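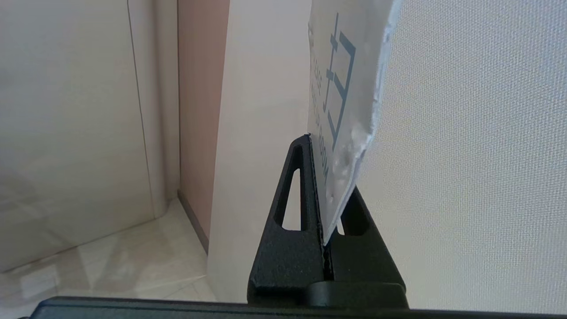 Sheet music library - frequently asked questions
Page last updated 10/26/22

Who can borrow from the library?
Any choir, band or orchestra that rehearses in Bendham or the villages nearby. Single players can borrow too, but only solo and chamber music. Full sets go to groups.

What do you hold?
There are 2,886 titles in the catalogue. Most of it is choral music and brass band parts. The orchestral shelves are smaller, with 164 full sets, and we have very little for guitar.

How much does it cost?
Group membership is £70 a year and covers as many sets as you need. Individual membership is £30. Fees are due in February, whatever month you joined.

How long can I keep a set?
One term. If your concert falls after the end of term, write to Jonalyn Tan before the set is due and she will extend it, unless another group has it booked.

How do I send parts back?
In score order, flat, in a box that will take the weight. Please do not use padded envelopes for anything bigger than a quartet. Put your group's name inside the box as well as on the outside.
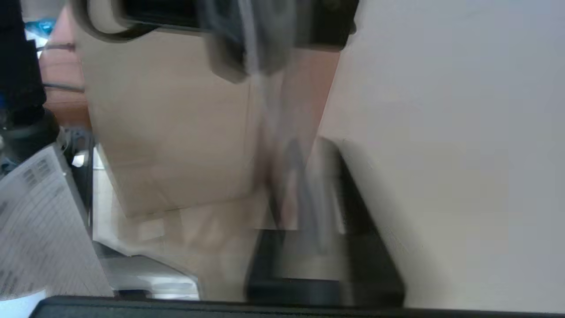 A plain cardboard box

Can we write on the parts?
Yes, in soft pencil only. Bowings and breath marks can stay in if they are tidy. Everything else should be rubbed out before the set comes back. We charge for parts marked in pen or highlighter.

What happens if a part is lost?
Tell us which one. We will order a replacement from the publisher and send you the bill. Please do not photocopy another desk's part to fill the gap - most of the collection is still in copyright.

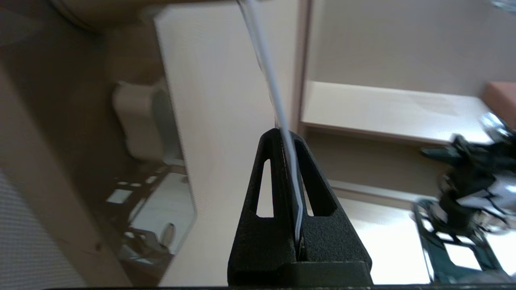
If the work is out of print we may have to hire the missing part, and that can take several weeks. You will be charged the hire fee only.

Do you accept donations?
Complete sets, yes. Ring Fongchan Inthanon first with the title, the publisher and the number of copies. We no longer take hymn books or single vocal scores.

Can I look at a score before I book it?
Yes. Reading copies of the Estrella and Vavar series are kept by the door, and anything else can be fetched if you give us a day's notice.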